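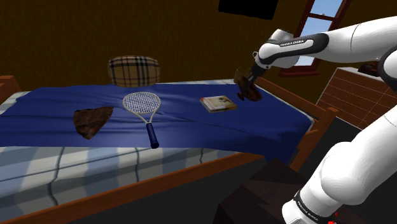
SEKDALE, Thu 13 June

# How to get your name on the ballot for town council

Sekdale elects its council by district. Anyone who has lived in a district for a year and is registered to vote there can run. You don't need a party, a lawyer or a campaign manager. You do need 504 valid signatures and a set of forms filled out correctly, and the forms trip up more people than the signatures do.

These steps cover district seats only. The mayor's race has its own packet and a higher signature count.

## 1. Pick up the packet

Go to the clerk's office in Room 103 of the town hall and ask for the candidate packet. It contains:

- the declaration of candidacy
- the petition master sheet
- the circulator statement
- the campaign finance registration
- a district map

Check the map before you leave the counter. The lines moved after the last redistricting, and several blocks on the east side of Pinheiro Street are now in District 4. If your address is near a line, ask the clerk to look it up while you wait and write the district number on your declaration.

## 2. Register your committee

File the campaign finance registration before you raise or spend anything, including your own money. Printing petition sheets counts as spending. So does a website domain.

You can serve as your own treasurer. Most first-time candidates do, and it works fine as long as you keep every receipt. Open a separate checking account in the committee's name. Gendberg Savings on Main Street has opened these without a monthly fee, but ask, because the policy has changed before.

## 3. Prepare the petition sheets

Fill in the top of the master sheet completely, then copy it. Your name must appear exactly as it does on your voter registration. Ravinder Simard lost a whole stack of sheets in the last cycle over a missing middle initial – the signers were all good, and none of them counted.

Each copy has to be two-sided, with signature lines on the front and the circulator statement on the back. Two single sheets stapled together will be rejected. The copier at the library can print on both sides, but it's set to single by default.

## 4. Collect signatures

Only registered voters who live in your district can sign. Ask for the street address before you hand over the pen.

Each signer fills in:

1. Signature
2. Printed name
3. Street address (no P.O. boxes)
4. Date of signing

The signer must write all four. You can't fill in the date for somebody, even if they ask you to. A husband or wife can't sign for the other.

If a line goes wrong, draw a single stroke through it, initial it and move to the next line. Don't use correction fluid.

Going door to door is slower than standing outside the supermarket, but you get far fewer people from outside the district. You can buy the voter list for your district from the clerk for $2, as a spreadsheet or on paper. Get the spreadsheet and sort it by street, with odd and even house numbers separate.

Early evening is the best time on weekdays. Keep the pitch short: your name, the seat, and that signing only helps you get on the ballot. People do not have to promise a vote, and some will want to hear that twice.

Aim well past the minimum. Expect to lose a share to unreadable names, old addresses and people who signed twice.

## 5. Complete the circulator statement

Whoever carries the sheet signs the back, after the last signature on that sheet has been collected. Signing it ahead of time voids the page. The circulator has to have watched every person sign, so don't leave sheets on a store counter or pass them around a meeting without you.

The statement has to be notarized. The clerk's deputy, Liis Ķēniņš, is a notary and doesn't charge candidates. Bring a photo ID.

## 6. Check your own sheets

Set aside an evening with the voter list and go line by line. Mark each signature on a photocopy, never on the original. Rasa Raudsepp, who has run twice in District 2, uses a check for good, a question mark for hard to read and an X for not on the list. Count only the checks. If the total is under 504, go back out.

Number the sheets in order at the bottom right.

## 7. File

Hand everything in at Room 103 in person. Mail isn't accepted, and neither are scans. Ask for a stamped receipt showing the number of sheets and the time.

The office closes for lunch and stops taking petitions half an hour before the end of the day. Don't leave it to the last afternoon.

## After you file

The clerk checks the signatures and posts the result on the board outside the office. Any voter in the district can then file a written objection. If one comes in against your petition, you'll get a copy and a hearing date. Bring your marked photocopies.

Once you're certified, you'll be given a time for the ballot order drawing. You can send someone in your place.

Corrections to this page go to Priit Kivi at the Zadero Street office.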